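The Secondhand Table

Lucía Gallardo bought her first mismatched plates at a church sale in Lakside, a box of them for two dollars. She had just moved into an apartment over the hardware store and owned one fork. She still uses the plates. A few have chips, and she puts those at her own seat.

Buying used tableware was once something people did when they had to. Now the shops on Bustamante Street open early on Saturdays to handle the line. Leire Moya runs the largest of them, Purnura, and she says the customers have changed more than the stock has. Students still come in for cheap bowls, but so do couples setting up a first house and retired people who gave their good china to their children and then missed it.

"They used to ask me for full sets," Moya says. "Now they pick up one plate, put it back, pick up another. It takes them an hour."

Full sets are in fact the hardest thing to sell. A complete dinner service for twelve sat in her back room from February until last week, when she broke it up and priced the pieces singly. Most of it was gone in an afternoon.

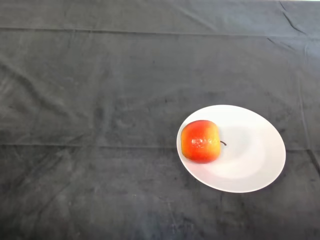 Prices in town are still low. A dinner plate usually costs less than a cup of coffee, and serving dishes run a little higher. Gravy boats hardly sell at all. The exception is anything from the old Lultamton pottery, which closed when Gallardo's mother was a girl. Amparo Salcedo, who worked in its glazing room for nine years, recently saw a Lultamton soup tureen marked at $212.

"We took the seconds home for the dog," she says.

Salcedo has some advice for new buyers. Run a finger around the rim, because a chip is easier to feel than to see. Tap the side and listen -- a cracked bowl gives a dull sound. Keep old pieces with metal trim out of the microwave. If the glaze is worn or you don't know how old a piece is, hang it on the wall and eat off something else.

Gallardo now has more plates than shelf space and has started giving them away to neighbors. She kept the box they came in.

Comments

Araceli Escobar
My sister and I split our grandmother's set down the middle and we both wish we hadn't. Think it over first.

Ntombi Swanepoel
Does Purnura take donations? I have 90 saucers and no cups.

Araceli Escobar
@Ntombi they do, but call ahead.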